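Sun 21 April

Padded tips, second look. Venckus sheet says the navy pads hold thin cloth and paper "without slip up to 60 cycles." I don't buy it yet. Their test was on a flat bench with one kind of napkin. Ours will be tissue and snack packets on a tablecloth, and the cloth is half the problem, as the pads will grab it too.

Left to do: same 17 pickups with the old Trimport tips, same order, same operator. Without that the Venckus number means nothing to me.

Also not sold on the wrist view. The jaws take up a lot of the bottom of the picture, and I'd like to know what the Flaterov controller does with a patterned cloth between the tips. In December it read a printed edge as an object and closed on it. Firmware has changed since, supposedly.

Check pivot screws before and after. Log gap at rest both times.

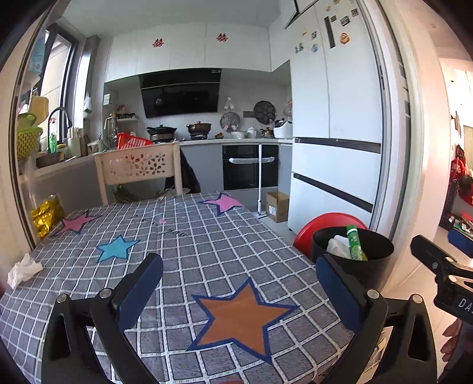
Padded tips open over the orange star, kitchen table.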